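Home Courses Student Work Archive Contact
Search student work Enter keywords Go

Small Things on a Soft Surface: A Bedroom Arrangement Study
Final report, Surnville Design Foundation Course
23 October 2019

Why a bed?

Our course asks every student to pick one piece of furniture at home and study it as a surface. Most people choose a desk or a kitchen counter. I picked the bed, and I'm so glad I did! A bed is the biggest flat area in a small bedroom, and it gets used as a table far more than we admit. Folding goes on there, packing goes on there, and so does everything you were holding when you walked in.

The starting point was a chapter in our course reader, the Zawadzka notes, about "visual noise" in rooms full of pattern. The notes say a small object on a busy print gets lost unless it has a plain edge or a strong color. I wanted to try that with ordinary stuff: tissues, a towel, a cup with a lid, and a big Pikachu plush to give the group some height.
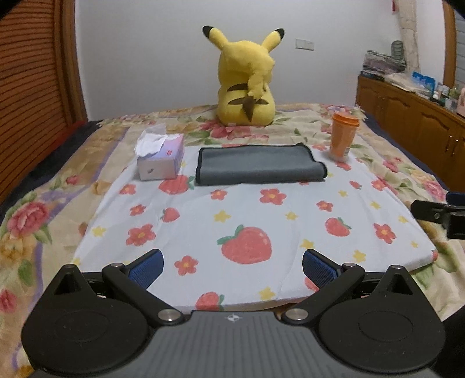 Report by the author
First-year student, Interiors and Objects (Detus studio group)

I began with the layers. The quilt has big roses and green leaves all over it, and I love it, but it swallows things. Laying a sheet over part of it made a stage. The sheet has a print too (strawberries and little yellow stars), so this was a fairly tough test. Three everyday things went in a row across it, with the plush behind them, back turned.

The orange cup is the clear winner. Orange sits close enough to the reds to look friendly and is still bright enough to find right away. The towel surprised me. I expected it to be dull, but a flat rectangle with a dark border gives your eye a place to rest, and it makes the things on either side look placed on purpose. The tissue box was the weakest of the three. Its pale color and small printed design drift into the sheet, and the tissue sticking out of the top does most of the work.

And the plush! I had it down as decoration in my July proposal, and it ended up holding the whole group together. Seen from the back it's very simple: yellow, two brown stripes, the zigzag tail and those black-tipped ears. Big plain areas like that are a relief next to roses.

I wrote 400 words on the towel alone in my Flitport journal and had to cut them to 200 for the studio review. The comment I got was to look past the bed and think about the room too, which was fair. 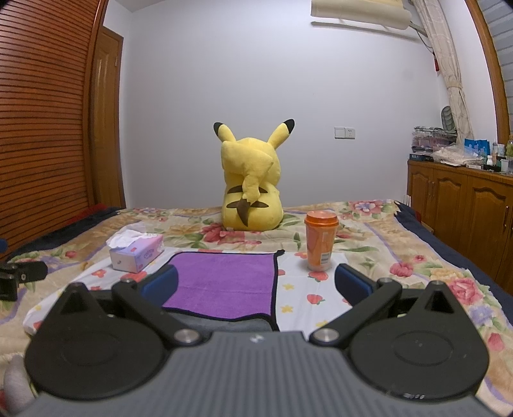 Does a patterned sheet always need a plain towel on top of it?
A plain piece helps when both the quilt and the sheet are printed, but a single solid cushion or a folded blanket would do the same job.

Looking at the wider room changed my mind about a few things. The wall is pale and calm, so the ears and tail have a really clear outline against it. The wood of the wardrobe and the carved cabinet is a quieter kind of pattern, all slats and relief, and it gets along with the flowers better than I would have guessed. The top of the cabinet is another story. Folded clothes, bags and bottles share it, and by the logic of my own project it could use a "towel" of its own, maybe a tray or one plain box.

Next term I want to repeat the study with the quilt folded away and the sheet by itself, then swap the orange cup for something pale. I'd also like to try the plush facing forward, to find out how much a face pulls attention away from everything else.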